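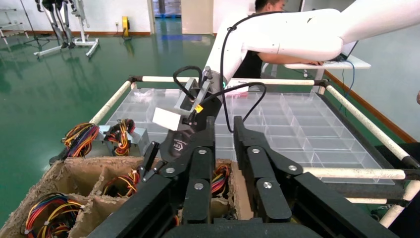 Hi Lizeth,

Time for my update on the shared-workspace rules, and I'm happy to say we've got a draft people will really use (it fits on 3 pages, which took some fighting!). Jarmo and I started in March with the old Mendbridge checklist and it had 52 items on it, so of course everyone skipped to the signature line. We're down to the ones that matter when two arms work over the same tray.

The big change is the handover rule. One arm holds still until the other has let go and backed off, no exceptions for "just a quick one." Szymon hated it for a week. Then he timed it and the cost was small enough that he stopped arguing, bless him.

We also wrote down where people may stand or sit while the arms are powered, who calls the stop, and how cables get checked before each session. Loose wiring on the parts is still my headache – I want a clear rule for what's too tangled to pick, and right now it's mostly Igor's gut feeling. I'll have wording for that next.

Out of 57 practice sessions, all but three have a complete log now. I'm chasing the rest.

Money: we have $610 left in the training line and I'd love to spend it on printed floor signs. Is that OK with you?

Lucyna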